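Smart Towns Fair, Drular: a day among the sensors

The fair fills two halls of the old tram works at Drular each August, and the organisers say 1,260 people had registered. By ten in the morning most of them were in the queue for coffee, which had to be ordered through an app.

Devex had the big stand by the door. Their street lamps dim when the pavement is empty and brighten when someone walks past, and the demonstration lamp spent the morning flashing like a disco. The woman on the stand told me 134 are already up in Storka, where people apparently sleep with thick curtains.
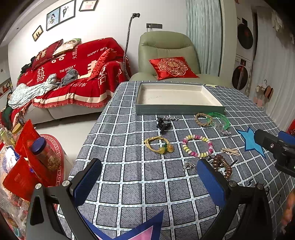

Words by our towns and transport writer

I had more time for Fang, a small firm with a small table and a bin. The bin reports when it is full. I asked what happens next and was told that a lorry comes, which seemed fair enough. Each lid unit costs 199 euros, batteries extra, and the battery lasts up to four years unless it is very cold, when it doesn't.

The afternoon talks were upstairs. The one on shared heating was the best of the day: plain slides, real bills, and a speaker who admitted that 893 flats had gone without hot water for a weekend during the switch. The panel on "the listening city" ran over by half an hour and took no questions.

I left at five with two tote bags and a leaflet about parking. The smart car park had my ticket down as unpaid, so I went back in to find a man with a key.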